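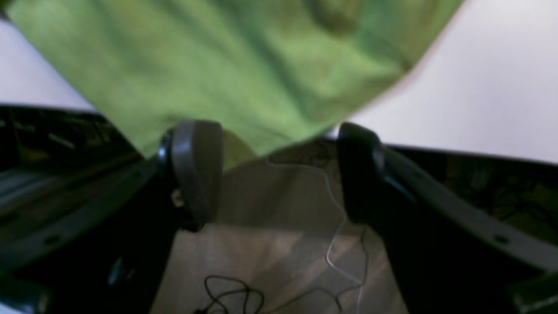 Hi all,

Ineke asked on Friday where the folding project stands, and I promised her a proper answer once I'd been through everybody's notes. Her message is below so you don't have to dig for it.

> From: Ineke Baert
> To: the club list
> Are we still aiming for the Sovasa open day with the folding
> demo? I have 30 chairs to reserve and a poster to draw, and I'd
> love to know if I can write "robot folds laundry" on it or if
> I should be more careful!

Dear Ineke, please reserve the chairs, and please be a little careful with the poster! I'd write "robot learning to fold" and leave yourself some room.

The students have now recorded 218 runs, and after Benkirane's group sorted through them we kept 160. Most of the ones we threw out had the same trouble: one arm let go before the other had a good hold. What we're working on now is the first grab, getting hold of the cloth when it's been dropped in a heap, and I have to say it's a lovely puzzle to watch people think about (I stayed far too long on Friday and missed my bus).
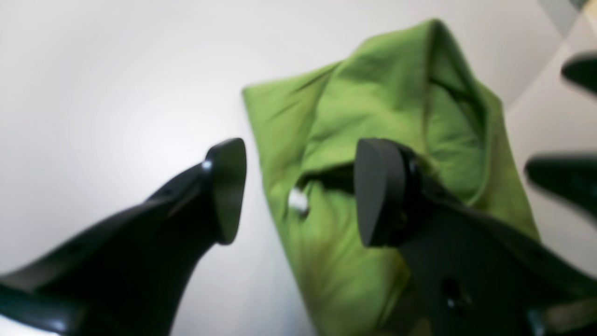 Pravia, March

I'm pasting in the bit I wrote for the newsletter, so tell me if I've got anything wrong. The club's folding team has moved on from square towels to clothes, and clothes are a good deal harder. A towel has four corners and you can start at any of them. With a garment the team has to choose a spot that will still make sense two moves later, and the buttons and seams give the fingertips something extra to catch on.
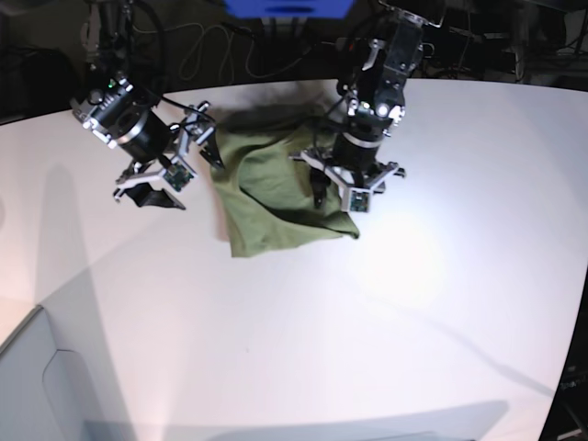 The Vamex scripts are in the shared folder, by the way, with the newer settings for the grip. If you drive the arms by hand, please go slowly over the heap and bring the second arm in only when the first has closed. And do write down what you tried, even when it went badly - those notes have been the most useful thing we have.

Two evening slots are still open before the open day. Reply to me or to the list, either is fine.

Warm wishes,
Ruben Groen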